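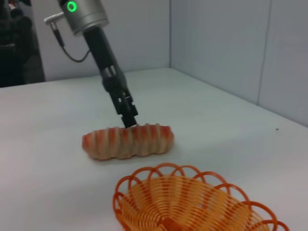 Figure 4. Fingertips on the ribbed roll, orange basket in front.

4.2 Putting the bread away

I picked this chore because my kids can do it, and I figured a two-armed setup could too. You take the roll, you put it in the basket, you go on with your evening. We gave the Clernine controller 400 tries at it and I sat through most of them with a notepad (and a lot of coffee).

Reaching was the easy part. The arm comes down over the roll, the fingers meet the ridges on top, and I honestly stopped watching that stage after the first morning. Closing on those ridges was harder. They give the fingers something to catch on, but a grip a little to the left of center makes the roll swing when it's lifted, and Clernine doesn't have much of a plan for swinging. Spyros Ververidis added a slower lift halfway through the runs, and I liked it better, although it made every try feel endless!

Judging the roll from the wrist view alone is its own headache. Up close you get the orange-red bands and the pale rings between them, soft at the edges, and then a great big stretch of plain white with nothing in it to tell you how far away anything is. 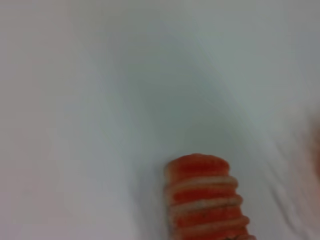
Moushumi Munasinghe read a draft of this section and objected that people don't measure distance either when they tidy a kitchen, they bump into things and adjust, so we should be scoring how well the machine recovers from a bump. I think she's right, and I've gone back and marked every try where contact came early.

The basket turned out to be half the chore. Its thin orange rings spread and squash under a push, so a hand that arrives too low presses the fingers right into the coils. A person would steady the thing with the other hand. We had a second gripper on the right for that, and in the runs I marked it was often still open and waiting its turn.
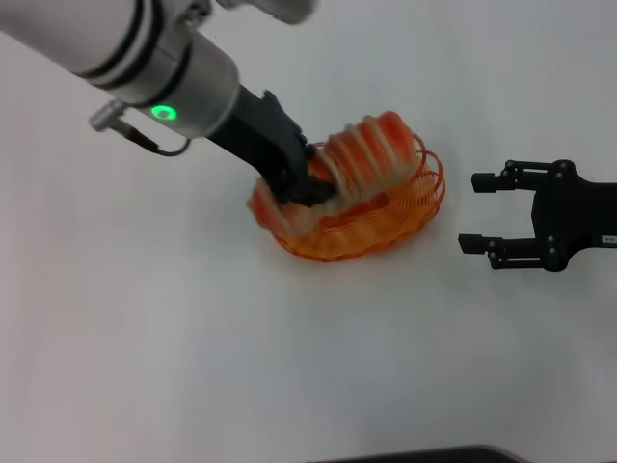 4.3 Would I let it do my kitchen?

Not yet. I'd trust it with a stiff box and a roll that always lies the same way, and Cyrill Gruber would go further than I would. For soft containers I want both arms working from the start, so that's what we changed for the Adura runs in the next section.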